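Quick one on getting a load from washer to dryer in the Ciltgate laundry room. Written in a hurry, sorry.

1. Wash done? Shake each thing out before it goes over. Balled-up sheets stay damp in the middle.
2. Clean the lint filter. Every time.
3. Dryer door open as far as it goes, then load. Half full is plenty — towels need room to tumble.
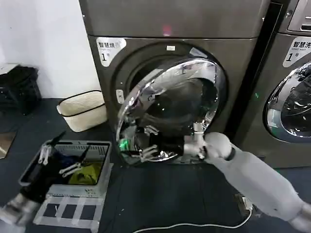

Can jeans go in with the towels?
Best kept apart, the waistbands take ages and the towels end up like cardboard.

4. Check for a sock caught in the door seal. Push the door shut till it clicks.
5. Low heat for anything strechy. 40 minutes, then have a feel.
6. Take it out straight away and fold while warm. Leave the door ajar after.

Tuesday evenings are busy — go early. Lost socks to Birgit Ackermann.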